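Small Counters, Few Drawers
28 September 2024

The owner of Lenell, a kitchen goods shop in Nalside, has spent 31 years selling storage to people who are short of it. Most of them, she says, come in asking for shelves.

"They've got a toaster, a toaster oven, a kettle, and no counter left," she said. "I ask them what they used this morning. Whatever they name stays out. The rest we talk about."

Her own kitchen has 5 feet of counter. She keeps the toaster in front and the cutting board behind it, where she can pull it forward. Small things go in a wooden organizer with a drawer, which she bought secondhand from a dealer in Bratberg.

"I looked at plastic ones first," she said. "They slid when I pulled the drawer. Wood is heavier – it stays put."

She empties the drawer every November and puts back about half. Rubber bands and spare keys are the usual trouble. A towel can sit folded on top of the toaster oven, she said, but only while the oven is off and cold.

Asked what she would change, she mentioned the knobs.

"I like two on a drawer that wide. With one in the middle it goes in crooked, and then you're pushing at the corner with your thumb."
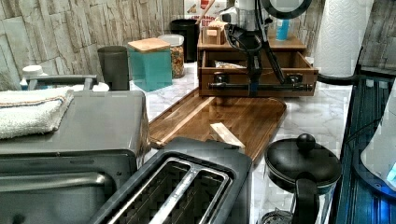 "The shelf on top is for whatever you reach for while cooking. I wipe it down when I do the board, and that takes a minute."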